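Working rules for hand-held gripper sessions

Posted by Delia Crăciun, Dec 7, 2019

These rules cover two-handed recording with the Rellmont hand-held grippers. They replace the May sheet. Petrică Nistor keeps the master copy, and changes go through him.

1. Table and cables

Use the round table. Objects that take no part in the task may stay on it if they sit outside the reach of both grippers. Write them on the session card, because a vase moved halfway through a batch spoils the comparison between takes. Cables go to the operator's side and must not cross the work area.

2. Grip and marker cubes

Hold one gripper in each hand. For soft goods, make contact from opposite sides and close the fingers slowly. Keep the printed faces of both cubes clear of sleeves and of the object itself. Long sleeves are fine if the cuff stays behind the cube.
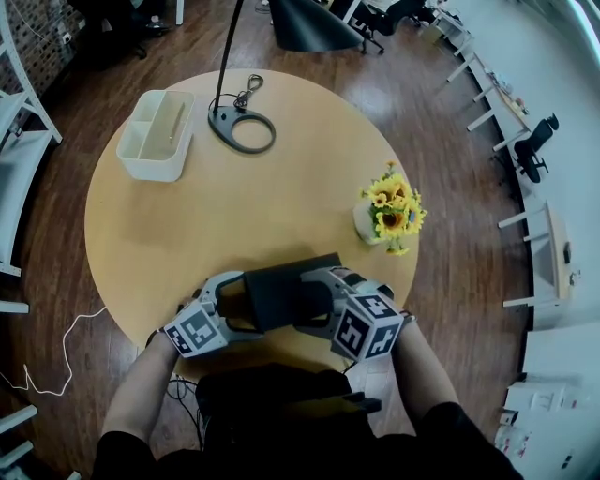
Fig. 1. Two-sided hold on a soft dark item, near edge of the table.

If a cube is covered for more than 2 seconds, stop the take and start again. Do not try to correct it by waving the gripper at the head camera. Log the take as void under its Koltemus number.

3. Finger pads

Check the pads before each batch of 6 takes. The mesh should lie flat against the rim with no lifted threads. Wipe off lint with a dry cloth - no solvent. A pad that has come away at any point is replaced, not glued.

Open the gripper fully and hold it level for the reference view.
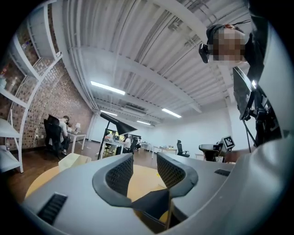
Fig. 2. Gripper view over the table, both mesh pads visible.

4. Other people in the room

Desk work may continue during a session. Anyone walking past the table should wait until the take ends. Faces are blurred before files leave the Fokora server, and this applies to bystanders as well as to the operator. Check the far desks too: small faces are easily missed.

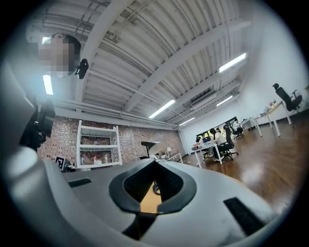
Fig. 3. Upward view from a gripper. The operator's face and the seated people both fall under rule 4.

5. Room markers

Square markers placed in the room stay where they are for the whole session. If one is knocked or shifted, end the batch and recalibrate. Chairs holding a marker are not to be used for sitting.

6. Breaks and closing down

Swap operators after 7 batches, or sooner if the wrists are sore. Set both grippers down with the fingers open. Copy the files to the Furtună drive, check the count against the session card, and initial the card. A full day should not go over 192 takes.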